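27 July 2019

Slept badly again, the room keeps the heat until three in the morning. I got up at six and made coffee and sat with the window open, listening to the man downstairs who waters his tomatoes and talks to them.

I have now finished five chapters of the novel Bianca lent me in June. It is slow work. I promised myself that I will not look up every word, only those that come back three times, and I keep to it more or less. Yesterday the word was "begrudge". I had read it as something with a bridge in it, and for two pages I believed the uncle was building a bridge for his brother. When I told this to Bianca she laughed so much that she had to put down her tea. She says I should leave it like that, the book is better with a bridge.

The reading group meets on Thursdays now, above the bakery. Last time we were four: Bianca, Vichien, Thoa and me. Deepak sent a message that he was still at work, but he had strong opinions about chapter three and wrote them all in the message, so it was almost as if he came. Vichien thinks the mother knows everything from the beginning. I don't agree. There is the scene at the station where she asks twice for the time of the train, and a person who knows would ask only once. We could not settle it and Thoa wanted to go home.
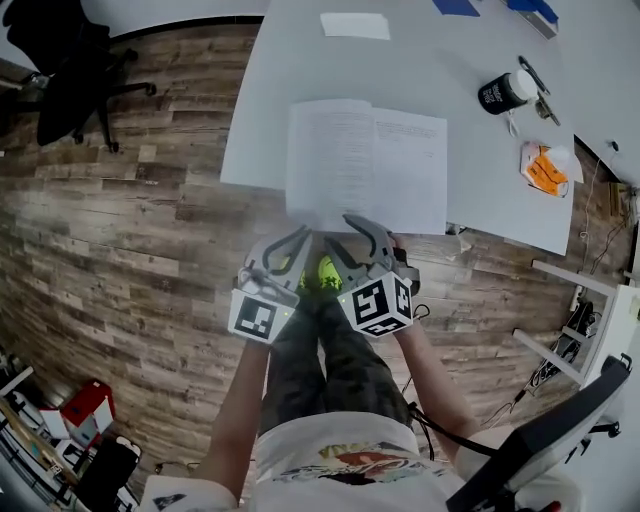
The book open on the white table.

I like best the pages where a chapter ends early and there is empty paper left. As a child I thought the printer had run out of words. My grandmother could read only a little and she always stopped at such places and smoothed the page with her hand, very seriously, before she turned it. I do it too, I noticed this week.

At midday I went to Khúc for noodles and took the book with me, which was a mistake, there is now a small orange spot on page 113. I tried with a napkin and made it bigger. I must confess it to Bianca before she finds it. Maybe I will buy her a new copy, but she wrote her notes in pencil in this one, and the notes are half of why I enjoy it. Beside the letter from the sister she wrote only "oh no".

Quang telephoned in the afternoon. He is well, he has painted his kitchen and regrets the colour. He asked what I am reading and I tried to tell him the story, and I heard how poor it sounds when I tell it — a family, a house, a quarrel about a field. He said politely that it sounds nice. I should have read him one page aloud instead.

There are still 200 pages to go. At my speed this is the end of the summer. Before Thursday I must read chapter six, also wash the curtains and answer the letter from the landlord about the boiler. The curtains first, if it is not raining tomorrow.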